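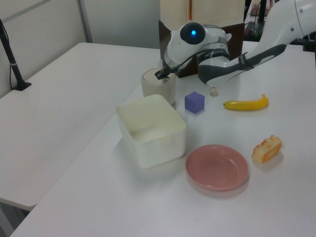
Sneha Shakya has been running the toy library at Brornard for 13 years, and the first thing she did when I turned up was hand me a tea towel. So I dried while she talked, which suited us both (my shorthand is terrible and my drying is pretty good).

She'd promised to tell me how she sorts the play food. If you've got kids you'll know the problem! You start with a lovely little kitchen set, and by March you've got one banana, half a burger and a block from something else altogether.

"People bring back a bag and say it's all there," she said. "And it mostly is, to be fair to them. There's just usually something extra in it as well."

Her system is tubs. Big square open ones for the main sorting, cups for the littlies' drinks and pouring games, and plates kept together so they can go out with any of the food sets. She likes a white table for it, as the small bits show up by colour. I asked whether she labels everything and she laughed at me.

"I did label everything, once. I spent 60 dollars on labels. Then Tarun washed the lot and they all came off in the sink."

Tarun Yadav was across the room at this point, fixing the wheel on a pram, and he didn't look up. "They were paper labels, Sneha," he said.

The Brornard collection began in 2000 with a couple of boxes from a playgroup that was closing down, and a few of those first toys still go out on loan. Sneha's favourite is a wooden bus from Cotar, a maker I'd never heard of, and she got it down off the shelf to show me the repair on its roof. Tarun's favourite is anything with screws he can reach.

I wanted to know what kids go for first, and I'd have put money on the cakes. Sneha says bananas, every time.

"It's the one they can all name. You get a two-year-old who won't say a word to me, and then they'll hold up the banana and shout it. After that they'll have the bread, and then they want a plate to put it on. The plate matters a lot. They're very firm about the plate."

My own niece is exactly the same, and will not accept a pretend sandwich in the hand, so I believed her straight away.

Blocks are trickier. A stray cube could belong to any of 18 different sets, and Sneha keeps the odd ones in a tub by the door for families to take home if they've lost one. She reckons more come in than go out. I asked if she ever throws any away and she went a bit quiet, then said Tarun does it when she's on holidays.

The library is shut for a short while for the yearly clean and opens again on 12/27/25, with the Kandpal train set back on the shelf after a long spell in Tarun's garage. There's a waiting list for that one already. If you've got a bag of theirs at home, Sneha would love it back before then, and she doesn't mind if the banana's missing.

"I do mind a little bit," she said, when I read that back to her.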